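Grotby — Kit de balisage et de contrôle pour robots mobiles d'extérieur
Réf. 1,585
Équipements > Robotique mobile > Sécurité et essais

Faire rouler un robot dehors, c'est un vrai plaisir. Le faire rouler dehors selon une procédure que toute l'équipe comprend et applique, c'est encore mieux ! Le kit Grotby réunit le matériel de balisage, les fiches de contrôle et l'arrêt d'urgence déporté dans une seule caisse à roulettes, prête à partir sur le terrain.

Contenu
4 balises pliantes à embase lestée
1 ruban de délimitation de 50 m
1 télécommande d'arrêt d'urgence Hirkell avec récepteur
1 carnet de 60 fiches de contrôle avant départ
1 guide de bonnes pratiques en français, relié, format poche

Le guide
C'est notre partie préférée. Il reprend la méthode Zúñiga, que nous utilisons pour nos propres essais, et il tient en quatre chapitres : reconnaissance du site, délimitation, essai d'arrêt, journal de roulage. Chaque règle est courte et formulée pour être lue debout, le carnet à la main. Quelques extraits :

L'opérateur garde la télécommande en main pendant tout le roulage, y compris en mode autonome.
L'essai d'arrêt se fait à vitesse réduite, puis à la vitesse prévue pour la mission.
Un seul opérateur donne les ordres de départ. Tout le monde peut demander l'arrêt.
Toute modification du parcours entraîne une nouvelle fiche.

Le guide complète l'analyse de risques du site et la notice du constructeur, il ne les remplace pas.

Reconnaissance du site
Un grand parvis dégagé paraît facile, et pourtant il mérite une fiche complète. On y note les joints entre dalles, les bordures plantées, les poteaux et les angles de bâtiment d'où un piéton peut déboucher. On y note aussi la position du soleil à l'heure prévue — un capteur optique face à une lumière rasante ou très haute ne se comporte pas de la même façon, et un sol clair peut renvoyer beaucoup de lumière. Le guide demande un passage à vide dans les deux sens, avec relevé des zones d'éblouissement.
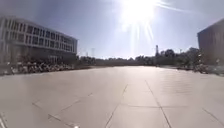 Parvis dallé en plein soleil, avec bordure plantée à gauche.

Compatibilité
Le récepteur Hirkell se raccorde à toute plateforme disposant d'une entrée d'arrêt à contact sec. Pour les châssis Udell, un faisceau prêt à brancher est disponible en option.

Entretien
Vérifier les piles de la télécommande avant chaque sortie. Recharges de fiches vendues séparément.

Fiche mise à jour le 24 février 2020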